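Jocelyn Catacutan
Notes on the Kamurow household set, which we licensed in June for the two-arm work. Long thread. Mostly for people deciding whether to buy head-view chore recordings or make their own.

What you get: video from the wearer's head, 30 frames per second, a hand pose track for each hand, a task label, and a text line per segment. No depth. No force. No audio in the tier we bought, although audio is listed as an extra.

The tier is sold as "over 2000 episodes". That is correct as far as it goes. After our own filter we kept 1137. The filter is strict: both hands in view at the moment of first contact, no dropped frames in the contact window, and a label that two of us agreed with.

Most of the rejects fell at the first condition. People look up before they let go of things. For a classifier this would hardly matter. For a policy that has to copy when the hand opens, it does.

Kitchen tasks are the bulk of it, and the kitchen is well served by other sets. I bought this one for the cleaning tasks, particularly soft furnishings, where there is very little on sale and where our own recordings are poor. 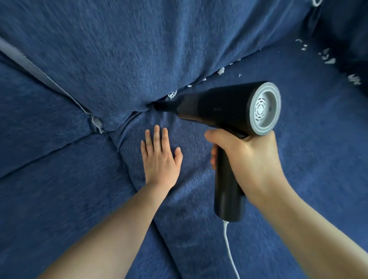 Within soft furnishings the split is beds, curtains, rugs, sofas. Sofas are the smallest group and have the best labels. Beds are the largest, and half the labels just say "make bed" from start to finish with no segments at all. I would not pay for the beds.

The hand tracks are good on hard objects. The grasp type on a handle is stable, finger joints do not jump, and the wrist angle is believable through a turn. On fabric they drift. When fingers go into a fold the tracker guesses, and it guesses that the hand is open.

There is a confidence column, but it is per hand and not per finger, so you can't mask the bad joints and keep the rest. I asked for a per-finger column. Analyn Fajardo at Kamurow replied the same afternoon and said it exists internally and isn't exported. They may add it to the next release. I have no date for that.

Export is through their desktop tool, Pelport. It works. It is slow, it writes one folder per episode, and it restarts from the beginning if the connection drops. Run it overnight on a wired machine.

Pelport has 2 output formats. Use the flat one. The nested one puts left and right hands on separate clocks and you have to line them up again yourself. The manual mentions this in a footnote to the appendix.

We load everything through Zoltard, our in-house loader, and needed a small patch for the timestamps. They are stored as text, in seconds, with a comma for the decimal point in some episodes and a full stop in others. I assume this follows the language setting of the machine that did the processing. Easy to fix, annoying to find.

Calibration files come per headset. They are fine in the middle of the view. Out at the sides the lens model is not good enough, and straight furniture edges stay bent after correction. If your task happens at the edges of the view, budget time to redo it.
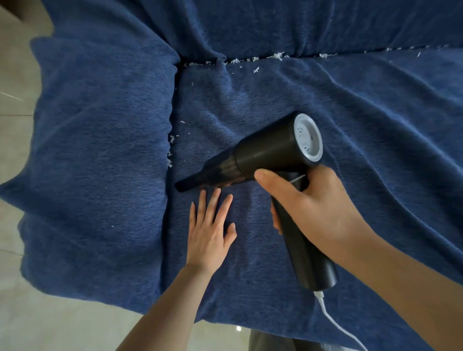
The reason I care about the second hand: our baseline treats the left arm as a spare. It parks it, then moves it only when something has to be lifted. A person working on upholstery doesn't do that. The nozzle is in the right hand, close to the fold between the left cushion and the seat, and the left hand is flat on the fabric with the fingertips just below the tip. That left hand should have a label of its own, and in this set it gets "idle".

I consider "idle" the main fault in the annotation. It is applied to any hand that isn't holding an object. A flat palm keeping cloth in place is doing work. Train on the label as supplied and the policy learns to take that hand away.

We relabelled with three values: free, bracing, holding. Bracing was by far the most common correction in the sofa group. It took me and one colleague most of a week, and we disagreed mainly on when bracing starts. We settled on the frame where the palm stops moving relative to the cushion.

I sent the scheme to Kamurow. Analyn asked for the written rules and not the labels themselves, which I thought was the right request. The rules are one page. Happy to send them to anyone else holding a licence.

Results, with the usual caution. Test platform is a pair of Cabrera arms on a fixed stand with a small sofa section in front of them. Same network, same training length, only the hand labels changed.

With supplied labels, the left arm came off the cushion during nearly every crease pass. With bracing labels it mostly stayed down. It presses too hard in places, which I expected, as there is nothing in the data to tell it how hard to press.

Power cords are another gap. Plenty of the cleaning tools in the set are corded, and the cord isn't tracked or even tagged. The people wearing the headsets deal with cords without looking. Our arms snagged on one repeatedly and we now hang it from above. If your robot moves around the room, you'll need a proper answer to this before you need more episodes.

Debris isn't annotated either. There is no start state, no end state, no measure of how clean the surface got. Success is whatever the wearer thought was enough. I'd call these motion data and score cleaning separately on your own rig.

Licence: per site, yearly, derived weights allowed, redistribution of frames not allowed without asking. I asked about frames and had an answer in writing within two days. The contract itself is short and readable. Support is better than the tool.

Price is by quotation, so I won't give ours. Work it out on the episodes you expect to keep. Ask for the sample pack first and run your own filter on it. Our keep rate on the sample was close to the rate on the full set, which says something decent about how the sample was picked.

Would I renew? For sofas and rugs, yes, if per-finger confidence is exported. For beds and curtains, no. For kitchens I'd look at what you already have.

Two things still open on our side: whether the drift inside folds can be fixed by smoothing from both ends of the contact, and whether bracing labels help on curtains, where there is nothing solid behind the cloth. Early curtain runs are bad. I'll add to this thread when I have numbers I trust.

Someone has asked about the Zoltard patch. It isn't public, but it amounts to reading the timestamp column as text, replacing the comma, then sorting. Sort after you convert. I did it the other way round first and lost a morning.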